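Buying Hand-Held Grippers for a Small Shop: Your Questions, My Answers

I get the same emails every September when budgets open up, so I finally put my replies on one page. I plan equipment for a small outfit that teaches robots bathroom chores (yes, bath mats, toilets, the glamorous stuff!), and I've made most of the spending mistakes already, so feel free to borrow them.

Do I need a robot before I buy the grippers?

Nope! We went a good long while with people doing the work by hand, grippers on both arms, before I priced a single robot arm. It spreads the spending out nicely, and you learn which tasks are worth automating before the big invoice shows up.

How many pairs should I start with?

We started with 6 pairs and I'd do the same again. One pair per person working, plus spares, plus one pair that will be sitting on a bench with its cover off at any given moment. I bought ours through Stultora, who were slow to quote but quick to ship.

What does a working kit include besides the grippers themselves?

More than the quote says. Marker cubes, shoulder straps, buckles, and cable, cable, cable. When I wrote our first budget I had one line for "accessories" and I blew through it before lunch. Get down on the floor with a bath mat, as we do all the time, and you'll find out fast how much stuff has to be within reach. 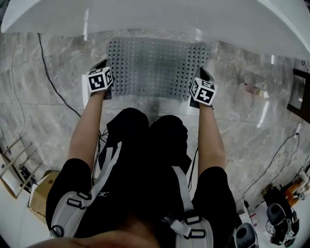 How much should I set aside for cables and straps?

I put down $473 per kit and it has held up pretty well. Straps go first at the stitching, then the connectors. Buy the longer cable if you're torn between two lengths.

Soft fingers or hard ones?

Depends on what you're picking up. I like soft, bumpy fingers for anything that squishes or slides, and pointed tips for getting under a thin edge. If you can only afford one set, buy for the task you do most and rent the other. Luvden rents by the week, and their return policy is pretty relaxed (ask me how I know).

How long do soft fingers last?

Ours get swapped after 81 hours of use. That's our own house rule, so don't go quoting it at your supplier! Keep a log taped to the case, and order replacements when you open the last bag, not after. Brereck took 21 days to fill our last order, and that was a long 21 days.

How much room should I plan for?

Whatever you're picturing, go bigger. You need floor space for the fixtures, tables for people working standing up, and somewhere to park carts and a step ladder. Good ceiling lights are worth paying for too. I'd take a plain room with high ceilings and rows of fluorescents over a pretty office any day, and it'll be cheaper per foot. 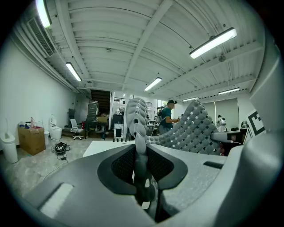 Sjöberg wrote in to say that I'm too easy on rent, and that a shop with two or three people should sign the shortest lease it can get, even at a worse rate, and put the difference into spare grippers. Fair point! We did outgrow our first place before the lease ran out, and I paid for an empty unit for longer than I'd like to admit.

Should I buy a service plan?

I skipped it the first year and bought it the second. If somebody on your team is happy with a small screwdriver and a soldering iron, you can probably skip it too. Read the part about loaners, though. A plan without loaners just means you wait politely.

Can I buy used?

Housings and straps, sure. Soft fingers, no, always new. Ask the seller to plug everything in on a video call before you pay.

When should I order?

Early in the budget year, and all in one go if you can swing it. Mixed batches have given me mismatched connectors twice now. Send me your parts list if you'd like a second pair of eyes on it, I usually answer email before 9 in the morning.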